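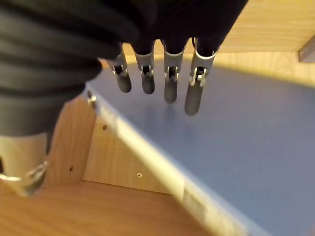
奈良野(Narano)作業室、3月19日

件名:棚組み立てタスクの手首カメラ映像と指関節ログのずれ
対象:Devum 収集クライアント/Amato ハンド
状態:対応中(再収集待ち)

■ 報告内容
木製キャビネットの組み立てデータを収集中、手首カメラの映像と指の関節角度の記録が合わない。映像では指が開いたまま灰色の棚板の上にあるのに、同じ時刻の関節ログでは閉じ始めている。検査ツールで305エピソードを確認したところ、99エピソードで警告が出た。操作者側の画面では遅れを感じていない。

■ 環境
・収集拠点:Narano
・学習側の取り込み先:Puvwood データセット(棚・箱もの)
・タスク:棚板の位置合わせ、連結ピンの確認、ねじ締め前の把持
・手袋型カバー:黒、装着したまま収集

■ 切り分け
1. カメラのケーブルを交換。変化なし。
2. 収集クライアントを再起動。直後の数エピソードは正常、その後また警告が出る。
3. カバーを外して収集。ずれは同じように出たため、カバーは元に戻した。
4. 照明を変えて収集。変化なし。露出の自動調整も固定にしたが、結果は同じ。
5. 映像と関節ログの時刻を並べて比較。エピソードの先頭では一致しており、進むにつれて映像側が遅れる。最大4フレームの遅れを確認。
6. 映像の保存先を内蔵ディスクに変更。遅れが出なくなった。

■ 原因(暫定)
保存先の共有ディスクへの書き込みが詰まると、クライアントが映像フレームに撮影時刻ではなく書き込み時刻を付けている。関節ログは別経路で保存しているので影響を受けない。エピソード2055のログに、書き込み待ちとフレーム時刻の飛びが同時に残っている。

■ 暫定対応
・保存先は内蔵ディスクとし、共有ディスクへの転送は収集終了後に行う。
・警告の出たエピソードは学習対象から外す。削除はせず、「時刻要確認」のタグを付けて残す。
・指が板に触れる瞬間を含む区間は、警告がなくても先頭と末尾を目視で確認する。接触の前後がずれると把持のラベルが使えない。
・親指がカメラに近くぼやける件は本件と無関係。別チケットで扱う。

■ 追記
時刻補正スクリプトを試した。遅れが一定のエピソードなら戻せるが、途中で遅れ幅が変わるものは戻せない。後者は再収集とする。開始姿勢は従来どおり、指を開いて棚板の上で静止。板には部品を置かない。静止区間が短いと補正の基準が取れないため、操作者には動き出す前に一呼吸置くよう伝えた。

■ 残作業
・クライアントの修正版(撮影時刻を付ける版)の受け取りと確認
・再収集分の検査ツール通過
・検査ツールの警告しきい値の見直し。今の設定では2フレーム以下の遅れを拾わない
・収集手順書の保存先の項を書き換え

修正版は Devum 側で作成中。届き次第、同じキャビネットで収集して結果をこのチケットに記録する。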